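Reading order for the Hurkbridge novels, and is the one-volume edition cut?

Kerttu Juntunen
Posted Friday, December 26, 2025

Got the first Hurkbridge book yesterday, finished it this morning, now stuck. It's the one where Lord Corilholm's son in law gets made Postmaster so the family can stop paying his debts. Loved it. Want more.

Problem is the list in the front of my copy doesn't match the list on the back. Front says The Quiet Seat comes second, back says A Loan to Mr. Pruett. Do they have to go in order? I read somewhere that Pruett is set before everything else but he wrote it last?? Don't want a big death spoiled.

Also there's a one-volume edition, all four novels, pretty cheap used. Seller says "complete text" but the page count looks low to me for four books. Is it cut? My eyes aren't great so tiny type would be a problem too.

One more thing. Is the narrator supposed to be somebody? He says "I" maybe twice in the whole book and then drops it. Thought I'd missed a page.

Thanks, on my phone so sorry for the mess.

Lauri Kiiskinen

Publication order. Always. Kellow wrote them for people who had already read the others and he doesn't bother to catch you up.

So:

The Postmaster's Relations (you've read it)
The Quiet Seat
Mrs. Anstey Objects
A Loan to Mr. Pruett

Back cover of your copy is wrong, front is right. Pruett takes place earlier, yes, but it's a look back and the whole joke depends on you knowing what the loan turned into. Read it second and the last third of Quiet Seat goes flat. There's a scene on a train where two men are very polite to each other for six pages, and if you already know about the loan it's just two men on a train.

Deaths: one big one, book three. Pruett mentions it in the first chapter like you already know. So that settles it I think.

The one volume. Depends which printing. The Saarinen one is complete, mine runs to 1,000-something pages on thin paper and the type is small, fair warning. Cheaper one with the club binding is cut. Not a little either. They took out most of the by-election in The Quiet Seat, I counted 80 pages gone against my old hardback, and they don't say so anywhere except a line on the copyright page, "prepared for this edition." Ask the seller for a photo of that page. If it says prepared, skip it.

With your eyes I'd get four separate used paperbacks. Heavier on the shelf but you can acutally read them. They turn up for almost nothing, I paid more for the postage.

Narrator: yes he's somebody. Keep reading. Not saying more.

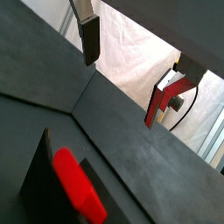

Estela Acuña

Mostly agree with Lauri but not on Pruett. I read it first, years ago, it was the only one the library had, and it worked fine. You lose the train scene sure. But you get to watch everybody in the first book being smug and know exactly how broke they are, and that's a different kind of funny. Kerttu's already read book one so it doesn't matter so much, just saying the order isn't holy.

What I would NOT do is start Mrs. Anstey until you've done The Quiet Seat. She's a minor character in it, barely there, sits at the end of a table at dinner and says one thing about the fish. Then in her own book you find out what she was thinking the whole dinner. Best thing he ever did. People call it the weak one because there's less politics and I don't get that at all. The politics is all still there, it's just happening in the kitchen accounts.

If you get a copy with the long introduction, leave it till after. Gives away the death on the second page and also who the "I" is. Mine was a gift and my sister had helpfully underlined it.

On the cut edition, another way to check without bugging the seller. Ask what the last chapter of The Quiet Seat is called. Full text it's "A Vote of Thanks." Cut one ends a chapter sooner, on the letter, and it reads like an ending so you'd never know.

Pirjo Halonen

seen the tv version? its good

Kerttu Juntunen

Thank you both! Messaged the seller, it says "prepared for this edition," so no. Ordered The Quiet Seat by itself, paperback, normal size print supposedly. Will stay away from the introduction. Pirjo I didn't know there was a TV version, is it all four books or just the first? Will hold off untill I've read them anyway.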